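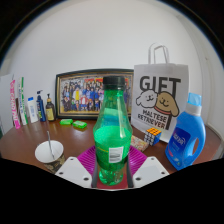
Bottles on the table are slovenly, according to Tullio Morelli, who wants everything decanted into a jug before anyone sits down. Five minutes' work, he reckons.

Rubbish. A green plastic bottle with its cap on is **fine**. Paper cup next to it, also fine. We had a jug at Hollis for 3 years, mostly it held pens. Caps keep the fizz in and the wasps out, and in September thats no small thing.

Jug people: wash your own jug. Then dry it, then find it a shelf. I'll be sat here drinkng.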